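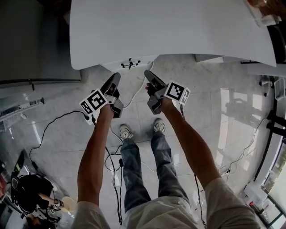 Doesn't a floor that shiny show every single crumb, one reader asked after my last post, and wouldn't matte have been easier to live with? Fair question! Yes, it shows crumbs. It also shows hair, dust and whatever came in on my sneakers, and I'd still pick it again.

## The big white table and the shiny floor

Welcome to the Prudden room page. It's a short gallery this time, mostly for those of you who wrote in about the tiles and the table.

**The floor.** Large tiles, white and gray with a marbled look, and glossy enough to catch the light from the window. I love that part – on a gray morning in March the whole room felt brighter than it had any right to. We ordered 100 tiles and used 92, and the leftovers are stacked in the garage in case something heavy gets dropped. I mop with plain warm water and go over it with a dry cloth, or it streaks like crazy.

**The table.** White, with a big rounded front edge, and I'm so glad I held out for the curve. My old one (a square thing from a yard sale in Hakham) got me in the hip at least once a week! You can stand anywhere along this one and lean in without a corner poking you. It took 45 minutes to get through the door, and I'd rather not talk about the paint on the door frame.

**The cables.** Black ones all over the floor, thin white ones under the table. I keep meaning to sort them out – if you have a favorite kind of clip or sleeve that doesn't leave glue on tile, please leave it in the comments.

Posted September 18, 2021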